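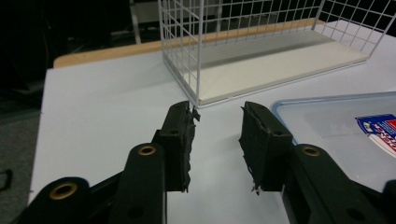

4. Construction and Use in the Shared Workshop

4.1 Setting and Constraints

The Utunia hand-held gripper was assembled and maintained in the shared workshop at Vustville, a members' facility with evening access and a small set of common tools. The work reported in this section was carried out under the ordinary rules of that facility. No bench could be reserved overnight, stored parts had to fit in one locker, and any machine with exposed moving parts had to be used with a second member in the room. These rules shaped the design more than the budget did. A tool that needed a fixed mount, a compressor or a long setup would have been used seldom, and the plan of study called for frequent short sessions over a long period.

The purpose of the build was to record how people grasp household items when the motion of their own fingers is replaced by a two-finger linkage. The operator holds the tool by its handle and carries it to the object. Wrist and arm motion therefore remain natural, while contact with the object is limited to what the two pads allow. The recordings were later used to plan motions for a bench-mounted arm, as described in Section 5. The present section covers the fingers, the pads, the camera mount and the selection of test objects.

Work was divided between the two authors. Holger Hovland was responsible for the linkage and the handle. Aileen Malabanan was responsible for the camera mount, the recording procedure and the session log. Both authors served as operators, and each session was run by one author with the other keeping the log.

4.2 Finger Linkage

Each finger is carried by a pair of links so that the pad keeps nearly the same angle as the hand closes. The layout follows the Abeysekara pattern, with an inner link that takes the closing force and an outer link that holds the pad in line. The links were made in black plastic. In the first version the pivot pins ran directly in the plastic. Play at the pivots could be felt within a few evenings of use, and it was worse on the side that the operator tended to lean on. The pads no longer met squarely, and thin objects turned as they were gripped.

The second version used brass bushings at the pivots. The holes were opened with a hand reamer and the bushings pressed in with a bench vise and a flat block. Two links cracked during pressing and had to be replaced. After that loss the procedure was changed so that each hole was checked against a spare bushing before any force was applied. A bushing that could be started with thumb pressure was accepted. A bushing that could not be started was removed and the hole was reamed again.

The lower holes in the links were left unlined. They were added to permit a different pin position in later work and carried no load in the sessions described here. Leaving them open had one practical drawback, in that dust and loose fibers collected in them and had to be brushed out when the tool was put away.

Lubrication was kept to a minimum. A drop of light oil was placed on each pin at assembly and the excess wiped off. Oil that reached the pads changed the grip at once, and one full session had to be set aside for that reason. The rule adopted afterward was that oiling was done only at the end of an evening, with the pads covered by a cloth.

4.3 Contact Pads

The pads are rectangular blocks with a flat gripping face and a soft covering fixed over it. Several coverings were tried. A smooth covering held glass and coated metal well but slipped on frosted plastic. A thick, very soft covering held nearly everything but let the object sink and shift after the hand had closed, so that the position of the object in the recording could not be trusted. The covering in use for the main sessions was a compromise between the two. It was supplied in sheets by Berneo and cut to shape with a utility knife.

Wear of the covering was expected and was made part of the record. The first signs appeared at the corners, where the sheet had been folded over the block and where it met the edges of lids and trays. No attempt was made to trim the frayed material between sessions. Trimming would have changed the contact area by an unknown amount, and the operators agreed that a known, slowly changing pad was easier to account for than one cut back at irregular times. The coverings were to be replaced after 700 closures or when the bare block could be touched with a fingertip on the gripping face, whichever came first. Closures were taken from the session log and included those in which nothing was picked up.

The state of the pads was judged by eye at the start of every session and entered in the log under one of four headings: new, scuffed, frayed, or due for change. The judgment was made by the author who was not operating. On the few occasions when the authors disagreed, the more severe heading was entered.

4.4 Test Objects and Grasp Choice

Objects were chosen from those already in use in the workshop kitchen and in the authors' homes. Three properties were sought. The object had to be light enough to be lifted with one hand through the tool, it had to present at least two different ways of being held, and it had to be common enough that a reader could obtain something similar. Food storage containers with snap-on lids met all of these conditions and became the main test object. Wire baskets and racks were placed on the same white work surface to limit the directions from which the tool could approach.

A container of this type may be held across its body, across its lid and base, or with one pad on a wall and the other on the lid. The first of these is the most secure but requires a wide opening. The second is suited to lifting from a shelf. The third was included after the operators were seen to fall into it without instruction when the container was already standing on its side.

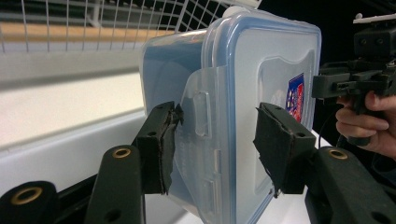

The choice of contact point on a lidded container is governed largely by the locking flaps. A flap that is trapped between the pad and the wall acts as a loose layer, and the container can slide along it even when the closing force is high. Operators were therefore told to place the pad clear of the flap where the approach allowed. The grasp in Figure 2 meets this instruction: the left pad bears on the side of the container just behind the hinged flap, and the right pad presses at an angle into the face of the lid. Both pads in the figure would be entered under the third heading of Section 4.3, with covering torn or peeling at the edges. The lid is turned toward the operator's hand in this grasp, and so the printed label on it is partly hidden by the right pad. In sessions where the label was used as a visual marker, the container was turned end for end before the grasp was made.

An angled contact on the lid was at first treated as a fault in the log. Review of the recordings led to a change in this practice. A lid has a raised border and a recessed center, and a pad held flat against it may touch only the border. Under the revised practice, the angle of the pad was noted but the grasp was not rejected unless the container moved in the fingers during the lift.

4.5 Camera Mount and Recording

The camera module is carried above the handle on a black bracket fixed with small screws. The bracket has rectangular cutouts to save weight near the top of the tool, where added mass was most tiring to the operator. Placement was settled by trial. A low position gave a close view of the pads but lost the object as soon as it was lifted. A high position kept the object in view but brought the operator's knuckles into the image when the hand was turned. The final position was the lowest at which both pads and the first row of pivots remained visible through the full range of closing.

The cable was the least reliable part of the assembly. It was first run along the outside of the handle, where it was pulled whenever the operator changed hands. It was then led down from the bracket past the hand with a small amount of slack, and failures became rare. A cable tie at the base of the handle was tried and removed after it was found to rub against the palm.

Lighting was that of the room. The white work surface often came out brighter than desired while the far side of the room remained dark, and exposure was set for the pads. No lamps were added. The authors considered that a tool intended for homes and shared rooms should be judged under the light found there, and detail lost on the work surface had no bearing on the measurements.

4.6 Session Procedure

Each session began with a check of the pivots for play, an entry for the condition of the pads, and a short recording of the open and closed hand with no object present. The objects were then set out according to the plan for the evening. An operator made 10 grasps on one object before moving to the next, with the tool returned to a rest position in between. An 11th grasp was made with the operator's free choice of approach and was logged separately.

Sessions were stopped if a pivot loosened, if the covering separated from the block, or if the operator reported fatigue in the wrist. Recordings made before the stop were kept. The last session under this procedure was held on 27 June 2020. The pads were changed in July, and recordings made with the new coverings are treated separately in Section 5.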